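If you've got an arm on a bench and a job you'd like it to learn, sooner or later you'll have to sit down and gather demonstrations. I've been doing it on and off for a good while now, mostly with taking old desktop PCs apart and putting bits back in, and I keep getting asked how I set up a session. So I'm writing it down properly, and next time I can just send the link!

## Before you record anything

Choose a job you can say in one short sentence. "Put the processor in the socket" is fine. "Service the computer" is hopeless, and I say that having wasted most of a May on it. Once you have your sentence, write down where an episode starts and where it stops, and stick that bit of paper up where you can see it. My own rule is that an episode starts with the gripper clear of the case and stops when it's clear again.

Next, the bench. I lay the tower on its side with the panel off so the arm can come straight down into it. Loose parts go on a printed fixture plate to the left of the case, with a slot for the processor, so a part has a proper home to be picked from. Mine went through three versions in Callik (the little CAD program I use for everything) before I was happy with the depth of the slot.
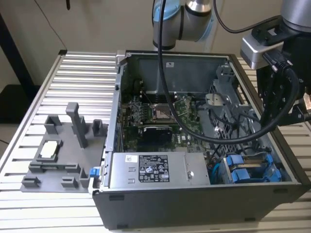

Bolt or clamp whatever you can. I didn't at first, and the case crept across the rails a tiny bit with every push, so by the end of an afternoon my starting position was nowhere near where I thought it was. A small, deliberate shift is a different matter – I do that between batches, and I note it down.

Do a dry run by hand next. Move the arm through the whole job slowly, without recording, and watch the cable that feeds the gripper. It needs enough slack to reach the far corner of the case and not so much that it drags over everything on the way.

## Recording

I drive the arm with Jendel, which saves the joint positions, the gripper opening and all the camera streams together. Whatever you use, check these before the first real take:

- every camera is live, and the picture is in focus at the depth you'll be working
- the clocks agree (wave something in front of two cameras and compare)
- the lights are fixed, blinds down if you have a window
- there's room left on the disk – ask me how I know

Then do 50 episodes of one job and stop. Please do stop! Train something quick and rough on those 50, even if it's rubbish, and see where it goes wrong. On my first drive-carrier set the model hovered over the latch and never committed, and when I looked back at my own recordings I was hovering in every single one of them. I was being careful, and it had learnt careful. I did the next lot at a steady pace and the hovering mostly went away.

The wrist camera is what matters most for this sort of work. A fixed camera is good for the big moves, but once the gripper is down inside the case you want a close view with the fingers and the part both in it. Spend the time on the mounting angle. I tilt mine until I can see both fingertips along the bottom and a decent stretch of what's ahead of them.
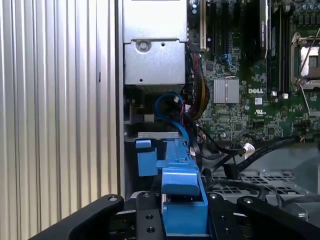 Keep your failures, too, but label them. If I fumble a part and recover, the episode stays in and gets the tag "recovered". If I fumble and have to reach in with my hand, it gets "aborted" and goes in a separate folder. Do the tagging straight after each take, while you still remember. I once left 300 of them for the weekend and it was miserable.

## How many is enough?

Sorry, it depends. For picking one part out of a fixed slot, 300 good episodes has done me nicely. For anything with a latch or a lever I'd plan on roughly 2,000, spread over several cases with the parts in different places. I keep each sitting to 90 minutes, as my driving gets sloppy after that and the sloppiness goes straight into the data.

## Tidying up

Trim the dead time off both ends of each episode, play back a handful at double speed and bin anything where a camera dropped out. I name folders by job, then batch, then date, and keep a plain text file in each one saying which case was used, which gripper fingers were on and anything odd. Back the lot up before you start converting formats.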